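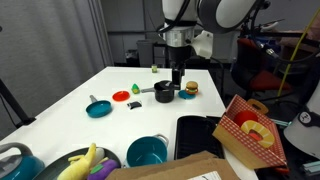
Toy burger on its teal plate, black saucepan next to it.

Cleaning game controllers: which tips hold up

By Teresa Coughlan

Every November the same advice on sticky buttons and drifting sticks gets passed around again. I tried most of it on the pads in our house. A lot of it is a waste of an evening.

Toothpicks in the seams
Fine, if the toothpick is wood and you go slowly. Run it along the seam with the pad held face down, so the gunk drops out. Metal picks leave scratches you'll feel with your thumb for years.

Baby wipes
I don't see the appeal. They leave a film and the film picks up dust. A cotton cloth with a little rubbing alcohol does a better job, and you don't need the "gaming" bottle from Wiris, which smelled to me exactly like the stuff from the drugstore. Take the batteries out first. Go easy on printed letters, some of them rub off.

Blowing into cartridges
Please stop. Use a dry cotton swab, then one barely damp with alcohol, and let the contacts dry before the cartridge goes back in.

Compressed air for stick drift
Sometimes helps, for a while. Short bursts around the base of the stick, can held upright. If the drift is back by Monday the part is worn and no spray will fix it. I'm told the Hetska contact cleaner is different. I bought a can and my left stick still wanders.

Rice
No. A wet controller should be wiped, opened if you're able, and left somewhere airy for 3 days. Rice gives you a wet controller with starch in the ports.

Toothpaste on scratched discs
My neighbor Fiachra Nic Aodha swears by it. I tried it on 9 discs that already skipped, and all 9 still skip, and two look worse. Wipe from the center straight out to the edge with a soft cloth and leave it there.

Silicone stick caps
These do save the rubber, I'll admit. The cheap ones spin around in your hand, so check the fit before you buy a bag of 500 like my brother did. He still has most of them in a drawer if anybody wants some.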